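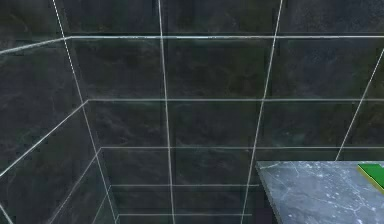 Dark tile, pale counter.

23rd August

What a morning! I got up before the house did and read Psalm 145 out loud in the kitchen, all of it, and when I reached "The Lord is near to all who call on him" I had to stop and read it again. Near! I've known that verse since I was a kid and today it felt like somebody had just handed it to me.

Cletus Begay has been leading us through the Psalms since May, and last night there were six of us around his table in Plidville. He asked us to name one thing we'd stopped praying for. I said my brother, right away, before I could think up something easier. It's been two years since we really talked. Renzo Dal Bello said his was patience with his dad, and then he prayed for me and my brother by name - he has the plainest prayers, no fancy words at all, and I love them.

So this morning I started again. I wrote my brother's name on a card and stuck it in my Bible at Psalm 145, and I prayed for him, his kids, his knee, his long drive to work, everything I could think of. I ran out of things to say and just sat there, and that was good too.

I want to call him. Maybe not today, but soon, and I'm asking God for the nerve to do it and for the sense to listen more than I talk.

Reading 146 tomorrow. Also need to give Cletus his casserole dish back.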